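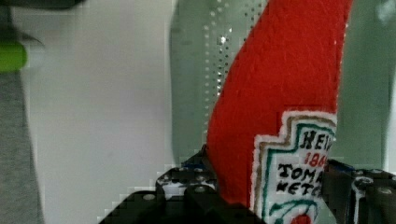 Threads > Workshop > Cell upkeep

Vemisley Bench, posted Tuesday

1/ Notes on keeping the Penner cell in working order. One white arm on one white table, a two-finger gripper, a wrist camera, and a set of toy food and tableware to pick up. Most of the upkeep is screws, cables and wiping down.

2/ Start at the fingers. The screw heads on top of each assembly get checked with a driver before the first run, power off. If one turns at all it comes out, gets cleaned, and goes back with a drop of low-strength threadlocker. Medium strength is too much for a part we take off this often.

3/ The soft bottle is our reference object. It gives when gripped, so it hides a force setting that is too high. A hard mug will slip or jump if the setting is wrong. Felt just folds. Read the current figure in Javar and ignore how tidy the grip looks.

4/ Force is now set at 26 on the controller's own scale. It was higher in the spring and the felt was going thin at the sides. I have not tried to convert the scale to newtons and would not trust the answer.

5/ Cable on the lower links: move each joint slowly to its end of travel and watch the slack. The loop at the wrist camera needs enough length for a full wrist turn and no more. Too long and it swings into view, too short and it works the connector loose.

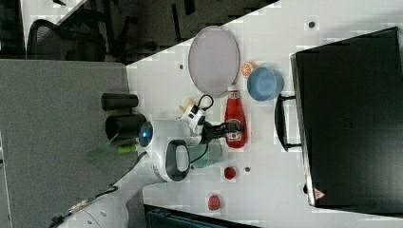 6/ Table layout. The large black case lies flat on the right-hand side with its handle towards the objects. In the Javar model it is a fixed block with a margin all round. The handle sticks out past the lid, so the block has to include it. First version did not -- we found out at low speed, luckily.

7/ The holes in the tabletop are useful. They do not move, so I use them to see whether the overhead view has shifted. Save one view after calibration, lay the live view over it, compare the holes. If they do not line up, stop and recalibrate before recording anything.

8/ Objects do not have fixed places. Bowl, oval plates, pot, orange and the rest get moved between runs. What is fixed is the clear space near the arm's base, and that is a rule of the cell. Anything left there is in the way of the elbow on the return move.

9/ Recalibration takes 2 passes. Pass one with the table bare of food, pass two with everything back on. If the second disagrees with the first, check that the camera bracket is tight before blaming the software. I have blamed the software several times and been wrong. 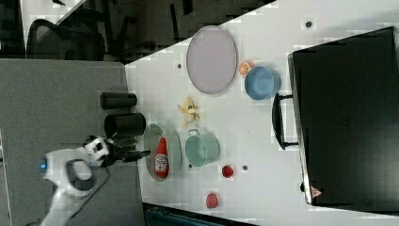

10/ Approach height over plates. A raised rim is low, but a fingertip coming in flat will still catch it and drag the plate. We come in above the rim, go down beside the bottle, and close. Slower by a little. Fewer plates on the floor.

11/ Log book. Every fault gets a line: time, joint, what was in the gripper, what was done. The Penner log is at entry 599. Most of those are "stopped by operator, no fault found", and I would still like them written down. A run of them at the same joint is how we caught the worn wrist seal.

12/ Finger alignment. Close on nothing, look along the tips, and feel for a step with a fingernail. Then close on the plush low down near the label and look through the wrist camera. The bottle should not twist as the fingers meet. If it does, one finger is leading. 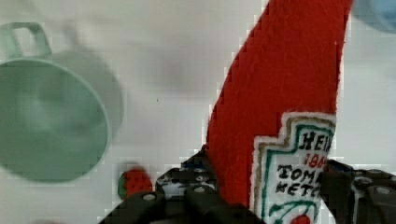 A leading finger is nearly always a loose mount and seldom the drive. Take the finger off, clean both faces, refit, tighten the screws a bit at a time in turn. Tightening one fully before starting the next will put the step straight back in.

13/ Fluff. Plush sheds, and the fibres collect in the gaps between the finger segments. Soft brush, then a vacuum held well back. No compressed air, it drives the fibres further in. Lens cloth for the wrist camera afterwards, dry.

14/ Spares kept in the drawer: fingers, mount screws, camera lead, one plush bottle. The Pavden cell uses the same fingers, so tell them before taking the last set. Their order goes in during October and ours can go with it.

15/ Next job is a proper clip for the camera lead. The present one is a cable tie and has been for too long -- will post the part when it has been fitted and run for a week.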